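27 September 2023 - block bench, Flulstead room

Table wiped down, for what it's worth. The smudges laugh at Biltel spray and I have stopped taking it personally. Tape left where it was, as everyone has opinions about tape and I only have one roll.

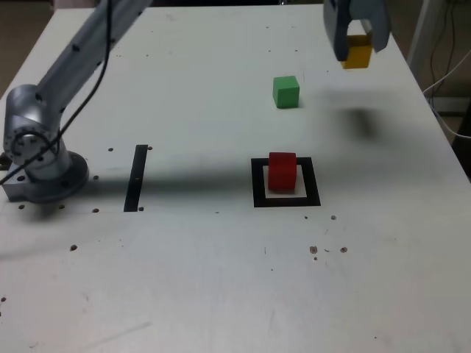

Cube sizes are still a sore point. The Cruzado order sheet says 29 mm, the calipers disagree with the sheet, and the calipers disagree with themselves after lunch. For the notes I'm going by color: red is the one inside the black square, nearer its upper left, with white margin to spare on the right and bottom. Green and yellow get measured next, once I find the good calipers.

Stacking order is written on the Wika pad as item 13: red at the bottom, yellow next, green last. Item 13 also has a coffee ring on it, so read generously.
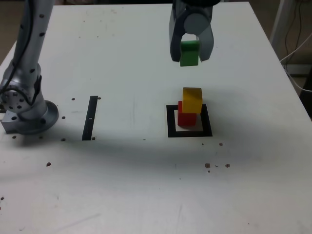 How far off center can a block sit before we call the stack bad? Half its width, same rule as July, and a stack that stays up by luck still goes in the log with a grumpy face.

Reset between stacks is cubes to the right, square left clear. Dull, but it beats arguing over old layouts - I have 2 pages of those already.

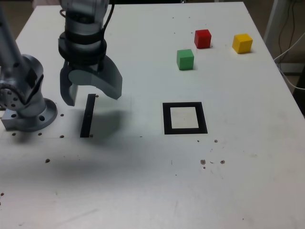
*Three cubes on the right half, square and strip in the middle.*

Painted faces next. I want to know how much wood grain comes through before anyone orders another coat. 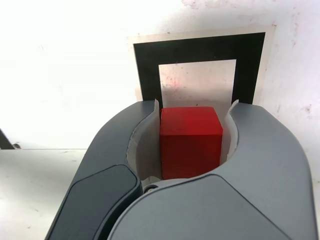
Flulstead stores wrote back that a second coat would round off the edges and that we should sand first, 124 grit if we can find such a thing. We can't. Asked for the nearest they stock.

Still to do: calipers, new roll of tape, crumbs.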